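Physical Geography, Unit 2: Reading a Desert River

OK, so last time I got carried away with dunes and we never made it to the wadis. Let's fix that, and please bring your Mosquera map sheet, the one with the brown contour lines all over it.

A wadi is a river valley that spends most of its life without a river. The rain falls up in the hills, often a long way off, and the ground there is baked so hard that hardly any of it soaks in. So it runs! The first thing down the channel is usually a brown slurry full of twigs and goat droppings (Kevin Zapata asked me if that was a joke, and no, it's in my field notebook).

Look at the contours on your sheet and find the place where they pinch together. We call that stretch the Derketti narrows. Upstream the valley floor is wide and gravelly, and then the walls close in and the water has to speed up and dig. That's where you get potholes, undercut banks and the deep pools that can outlast the rest of the valley by months.

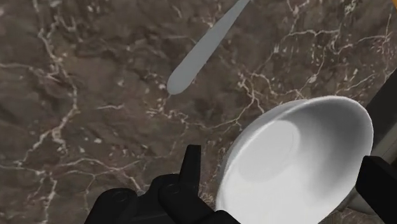

Downstream of the narrows everything slows down again and the river drops what it was carrying, big stuff first. Boulders, then cobbles, then sand, and way out on the flat a skin of clay that cracks into plates. The fan on your map is built from exactly this, flood after flood, and the village of Gromach sits right on its edge where the wells are shallow.

Before we meet in October, please do these:

Trace the main channel in blue and mark the narrows.
Work out the drop in height from the 1,000 meter contour to the edge of the fan.
Read Ruth Naylor's chapter on flash floods, up to page 32. The bit on flood marks is lovely.

If your sheet is missing the scale bar, Krystyna Kaczorowski has spare copies in the map room.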